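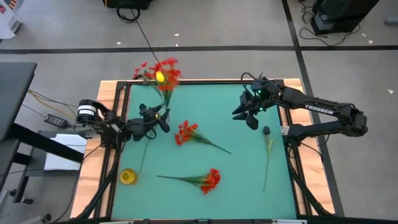

April, evening

Up at 5:30, at work before seven. Rain on the way in and the bus was late, so I walked the last part from the bridge.

Second week with the arms on our side of the building. They are set up at the end of the floor past the wrapping benches, on the table with the green mat. I was down for the morning there again and the afternoon back on my own bench, so I didn't get much of a run at anything.

The work they want out of the arms is what I have been doing at Wesholm since I came over from the Drodavau shop: take the artificial stems, make up a bunch, get it into the vase, turn it until it faces front. The red ones today, with one yellow head put in among them near the top. The yellow one is in the Mansour hotel order, one per bunch, and has to show from the front. By hand I don't think about it. I hold the red ones in my left hand and push the yellow one down through the middle with my thumb until it sits a little lower than the rest. When I had to say that out loud for the notes, it took me most of the time before the first break, and what I wrote down still wasn't right. I had left out that I open my hand slightly to let it through.

The grippers don't have anything like that. They are open or closed, or somewhere in between, and they hold the stems and that is it. So the yellow head goes in before the arm gets the bunch. That means somebody makes up the bunch first, which is the part that takes skill, and the arm does the carrying. I said this to Youssra and she said yes, for now. She says "for now" a lot.

We used the small yellow glass vase. I had asked for a heavier one with a wider mouth and was told the order calls for small, so small it is. The trouble with it is that the opening is narrow for a full bunch. On the bench I pinch the ends together and twist as they go in. The left arm comes in from above with the stems hanging at whatever angle they were handed over at, and if two of them splay, one goes down the outside of the glass. This happened several times. We tried wrapping the ends with a bit of green tape and that was better, but tape is another step and another thing to buy, and the tape shows through the glass.

The right arm is supposed to add the single stem at the end, the long one with the dark bud. I don't mind watching that. It is slow and it goes a little past and comes back, and when it picks the stem up too near the bud the whole length swings. Pick it up lower and the bud droops over the other way. I moved it on the mat a few times to see where it would do best, and wrote down the one that worked. Then it worked there once more and didn't the time after.

Stopped at 10:15 for coffee. The talk at the table was all hours again. The notice that went up last month says no one on permanent hours will lose them because of the arms, and that the seasonal hiring will be looked at. Everyone reads the second half. Most of us started as seasonal. I did two Decembers in the shop before they kept me, and if there had been no Decembers I would have gone to my sister's and worked at the bakery. I don't know what the people who would have come in this fall are supposed to do, and they aren't here to ask.

My own situation is that my title has been changed to setup operator, which I signed for, and the pay is up one step. The step is fair. What I don't like is that it pulls me off the bench, and the bench is where the piece bonus is. I worked it out on the back of an envelope at lunch and it comes to nearly the same money in a slow month and less in a busy one. I told Youssra Naciri this with the envelope in my hand. She took a copy of it and said she would bring it up with the office before summer. I will ask again if I don't hear.

I should write down what is better too, so that I'm being fair. My wrist. I had it strapped all through the winter orders and this week I haven't worn the strap. The Mansour order is 163 bunches and they are all the same bunch. By the second day of an order like that I can't feel the ends of two fingers. If a machine wants to do the middle of that order, it can have it. I don't feel this way about the wedding work or the one-offs, where you have to look at what you've made and change your mind. No one has suggested putting those on the mat, and Youssra says it wouldn't make sense.

The other thing that has changed is the noise, or the talking, I mean. On the benches we stand across from each other and talk all day with our hands going. At the end of the floor I stand beside a table and watch and keep my hands back. The rule is hands off the mat when either arm is moving. Twice I caught myself reaching in to fix a petal. You see a head turned the wrong way and your hand goes out before you have thought. I asked for a line on the floor to stand behind during the runs and Youssra said there is tape on the floor already. There is, but it wasn't put down for that, and it runs behind the table, not where I stand.

The afternoon was the Gevoseck garlands on the bench, plain green, nothing to report. My hands were slower than I expected after only a week and a half of half days. It came back after an hour. I'd like to keep at least the afternoons, and I put that in writing too.

Before I left I filled in the sheet. It has a column for the number of tries and one for what went wrong, and the second column is too narrow. I wrote "stem outside glass" so many times that I started putting SOG and then had to explain it at the bottom. For "bunch turned" I put BT. That one is when it gets into the vase all right but faces the back, so the yellow head can't be seen from the front. The sheet counts it as done, since the flowers are in the vase. I don't count it as done. If I sent that out from my bench it would come straight back to me, and I said so. Youssra has agreed to a separate column for it starting tomorrow. I think that was the most useful thing I did all day.

She also asked if I would show the two newer women on the benches how I make up the red bunch, so that they all come to the arm the same. I said yes. I have been showing people that for years and never had it down as part of my job, and now it is in the description, with a line of its own.

Things to remember for tomorrow:
Bring the reading glasses, I can't see the bend in the thin stem without them.
Try the bunch with the ends cut even. We have always left them uneven and it may be that the long ones are what catch.
Ask if the bunches can be laid down with all the heads facing the same way. I keep putting them down as they come.
Ask who resets the arms when Youssra is on leave. I have seen her do it and I don't want to be the one doing it from having seen it.
Envelope. Keep my copy.

Home by six. Soup from the freezer and bread. Called my sister, who wanted to know if the robots were any good, and I said they were slow, and she said so was I when I started. She remembers the first Christmas, when I was still on the table wreaths at nine at night and she had to come and get me in the car. I had forgotten that.

Wrist a little sore tonight from the garlands. Put the cream on. Rain again, and the kitchen window is sticking.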